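Section 4: Changing over to the bouquet station

Before the Wondley cell was fitted, two people wrapped and turned every bouquet by hand. One operator now runs the station and the other moves to stem preparation and final checks. Read this section before your first shift on the cell.

4.1 Starting a shift

1. Sign in at the panel with your own number. Do not use a colleague's.

2. Select programme 923 for wrapped bouquets. Programme 947 is for vases only.

3. Check that the cables on both arms hang in loops and are not pulled tight.

4. Lay the bouquet on its side in the middle of the table, with the wrapping towards the rail.

5. Step back and press Start. The grippers work close to the paper and one may take hold just below the flower heads. 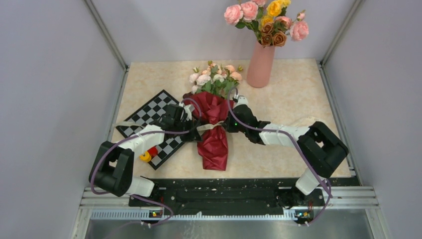
4.2 While the arms are working

6. Keep hands and sleeves out of the enclosure. If you need to reach in, press Hold and wait 15 seconds.

Caution: an arm that has stopped may still be under power.

7. Leave the speed at 70 per cent. Only the shift lead may change it.

8. Watch the approach to the wrapping. Press Hold if a finger looks likely to catch the paper - a torn wrap has to be redone by hand. 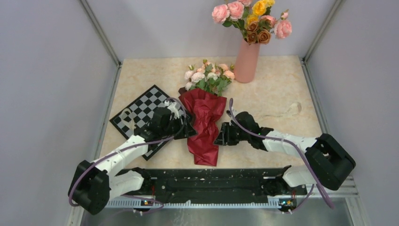
Write each hold in the station log, with the programme number and your initials. Holds are not counted against the operator. Olumide Fashola reads the log at shift change and passes repeated faults to Zevarik for adjustment.

Note: hand wrapping stays on the rota, so that everyone keeps the skill. Ask your shift lead if you have not had a turn since May.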